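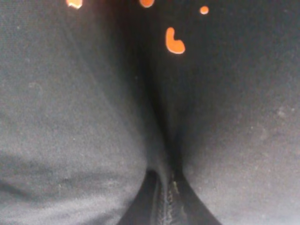 Why is cloth harder for a robot to handle than a box?
A box keeps its shape when it is gripped. Cloth changes shape with every contact, so the grasp has to be planned again after each move.

Handout 5: open day at Villness, two-arm garment station

Read before Saturday. The demonstration covers grasp selection on dark cloth with a wrist camera on each arm.

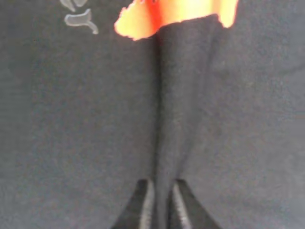

Fig. 1. Pinch grasp on a fold.

Terms: a pinch grasp closes on a raised fold. Grasp width is the finger gap before closing.
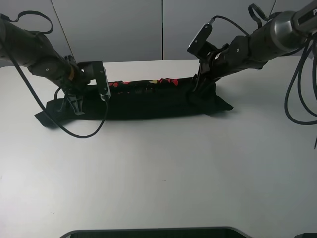

Nikola Dimitriou asked whether the two arms need to close at the same moment. They do not, provided the first one holds still until the second has its grip.

For the report, state how you would choose the grasp point. Low contrast makes folds hard to find on dark cloth, and
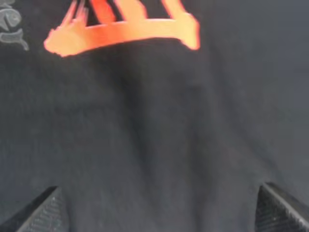

a printed area can serve as a landmark when the fold itself is unclear. Limit: 200 words. Hand in to Moushumi Bandara.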